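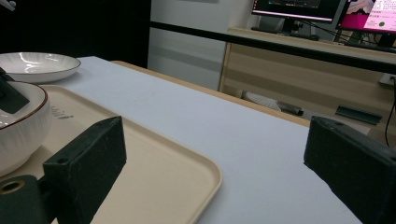 Notes pour l'exposé – la touche longue, arme oubliée
8 juillet 2020

Ouverture (ne pas lire, parler !)
Bonsoir à tous. Demander qui, dans la salle, a déjà travaillé la touche à l'entraînement. Laisser les mains se lever. Puis le chiffre : 1386 touches relevées la saison passée dans le championnat d'Altness, et 9 buts dans la foulée. Neuf ! Quelle marge, quand même. 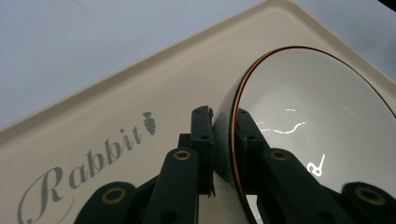
Plateau « Rabbit », avec la petite carotte au bout du mot

Rappeler la règle : pas de hors-jeu direct sur une touche. Des joueurs le découvrent encore à trente ans, et j'adore voir leur tête à ce moment-là.
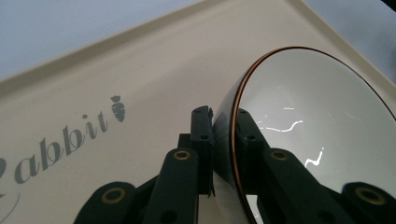

Le cas Stisodness
Match de coupe au stade Oltmanns, 0-0 à la 115e minute. Touche côté gauche, trois appels croisés, déviation au premier poteau, but. Passer la séquence deux fois, la seconde au ralenti – bien montrer l'appel du latéral, qui ne touche jamais le ballon et qui fait tout.
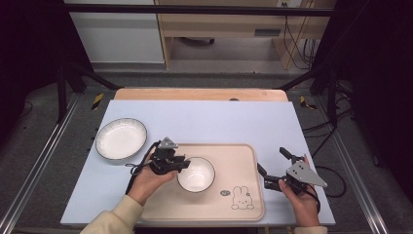 À essayer dès la reprise d'août
Atelier Sukier : un lanceur, deux appuis, un joueur lancé dans le dos. 30 minutes par semaine, pas plus. Changer de lanceur à chaque série, gardien compris.
Prendre les questions ensuite. Si on me parle de l'élan, refaire le geste debout, ballon en main, les deux pieds au sol.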